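The Clindow Murders (film series)

By Rhodri Parry
Updated in June

The Clindow Murders is a run of low-budget mystery films shot in and near the town of Plindville, and I should say up front that I've loved them since I was a teenager, so this entry is going to be a bit warmer than the ones you'll find in a proper reference book. There are eight films in the series. All of them star Birsen Güneş as Inspector Nadia Pelum, and all but the last were directed by Evaristo Carbone, who also wrote most of the scripts (usually at his kitchen table, according to every interview he ever gave).

Background

Carbone had been making commercials for furniture stores when he got the idea for a detective who used to be a chemist. He'd wanted to be a chemist himself and had flunked out, and he liked the thought of a heroine who was good at the thing he was bad at. He wrote the first script, Clindow, in one winter and spent the next two years trying to sell it. The studios he showed it to all wanted the inspector to be a man, or younger, or both. He put it in a drawer and went back to sofas.

What got it moving was a stage play. Güneş was appearing in a touring production of a courtroom drama, in a pretty small part, and Carbone happened to be in the audience on a night when there were only 40 people in the seats. He went backstage with the script in his coat. She has told this story many times and it changes a little each time (in one version he spills coffee on her costume, in another it's soup), but she always says she read it on the bus that same night and called him before breakfast.

Money came from Aqeel Kakakhel, a producer who had done well with a couple of horror pictures and wanted something his mother could watch. He stayed with the series all the way through and gets a cameo in each film, nearly always as a man being told he can't park there.

The films

The first one, Clindow, follows Pelum as she looks into the death of a glassmaker whose family seems far too cheerful at the funeral. It's slow, I won't pretend it isn't, but the last half hour is terrific. It played in a handful of theaters, did nothing much, and then found its audience on late-night television, which is where I came in. I was supposed to be asleep!

The second film, The Butt Inheritance, got made on the strength of those TV ratings. Yes, the title family is named Butt, and yes, people laughed, and Carbone refused to change it because that was the name of his first landlord. It's the funniest of the series and the one I'd hand to a newcomer. After that came The Cold Kitchen, A Guest at Pelum's, The Long Weekend, Rust, and The Second Glassmaker, the last of which brings back half the family from the first film and only really works if you remember who they all are.

The eighth and final film, Inspector Pelum Retires, was directed by Els Brouwer, who had edited every one of the others. More on that further down.

The lab scenes

Every film has at least one stretch where Pelum goes down to her basement, doesn't talk to anyone for several minutes, and works. Fans call these "the basements," and people have strong feelings about which is best (mine is the one in Rust, where the phone rings the whole way through and she never picks it up). Carbone lit them with a single lamp and used hardly any music, so most of what you hear is glass touching glass. Güneş took evening classes in chemistry before the first shoot because she didn't want her hands doubled.
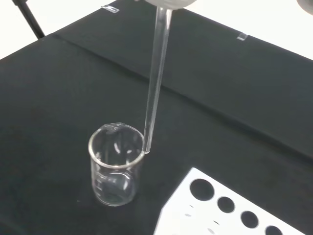 Test tube and beaker on black cloth.

The basement in The Cold Kitchen caused a small fuss when it came out. The test Pelum runs in it wouldn't detect the poison named in the script, and a high school teacher wrote to the local paper to say so. Carbone answered that he had flunked chemistry and thought everybody knew. In the reissue the name of the poison was quietly changed in one line of dialogue, and if you watch the actor's mouth you can spot the join.

Cast changes

Güneş is the only performer who appears in a leading role from start to finish. Her sergeant is played by three different men over the years, and the scripts never mention it. The first left for a hospital soap, the second didn't get along with the early mornings, and the third stayed and became a favorite. Personally I still miss the second one. He had a way of eating sandwiches while receiving terrible news.

The last film

Carbone and Kakakhel fell out over the ending of the eighth script. Carbone wanted Pelum to die and Kakakhel absolutely did not, and this went on by letter for most of a year. In the end Carbone walked away, keeping his writing credit, and Brouwer stepped up from the editing room. She shot a version where Pelum locks the basement, gives the key to the sergeant, and gets on a ferry. Carbone complained about it for years, then turned up at an anniversary screening and was seen wiping his eyes, so make of that what you will.

Reception

Critics were lukewarm at first and got kinder as the series went along. The usual complaint is that the solutions are too complicated, and I can't argue, since I've seen The Long Weekend more times than I'd like to admit and couldn't tell you who moved the boat. Praise has mostly gone to Güneş, who won a regional acting prize for Rust and used her speech to thank the sound crew.

Availability

All of the films are out on disc in one box, running to 251 pages of booklet if you get the deluxe edition, with Brouwer's notes on the cutting of each one. Only the first film has been fully restored. The Plindville theater still shows one every June in its small room, which has 100 seats, and they go fast, so get there before seven if you want anything other than the front row.

See also: Evaristo Carbone; Birsen Güneş; Plindville on film

Contact | Copyright Rhodri Parry, all rights reserved | Back to top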